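Unit 6: Clearing and Resetting a Dining Table

Home Organization Basics, taught by Eirini Deligiannis. Read before Wednesday's session.

A dining table collects things faster than any other surface in the house. It is large, it is close to the door or the kitchen, and everything on it is at hand height. Most of what ends up there has a proper place somewhere else.

We sort by category before we move anything. The categories for this unit are:

- food and drink
- medicines
- packaging and parcels
- paper
- unknown

Medicines come first. Collect boxes, blister packs and leaflets from the whole table and put them together in one spot. Hold each blister pack up and press the cavities lightly. A pack can look empty and still have a tablet in one corner. Keep the leaflet with its box until the medicine is finished. Do not throw out leftover tablets with the trash; ask at the pharmacy.
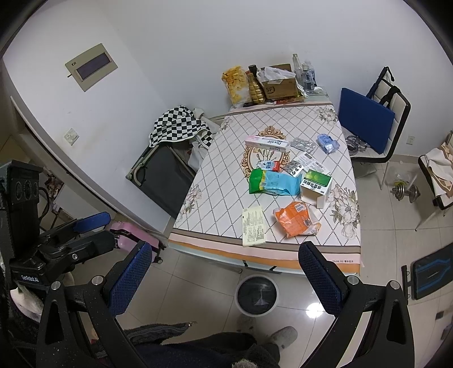
Bottles and food bags tend to get pushed back to the wall, where they stay. Check the dates, close what is open, and carry them to the kitchen in one trip. If a bottle has no readable label, it goes under "unknown" and the household decides.

Delivery boxes are next. Take out the tissue or plastic filling and look through it for small parts before you throw it away. Flatten the box. A cardboard box left standing on a table will be used as a bin by the end of the week.

When the top is clear, deal with the cloth. A printed cloth hides crumbs and small spills, so run your hand over it, including the border. Shake it outside or wash it as the care label says. Wipe the table underneath and let it dry before the cloth goes back on.

Time yourself. Isauro Ponce's group took 22 minutes for a full table last term, with 2 people working.

For Wednesday: clear one table at home and bring your category list. Write down anything you put under "unknown" and where it went in the end.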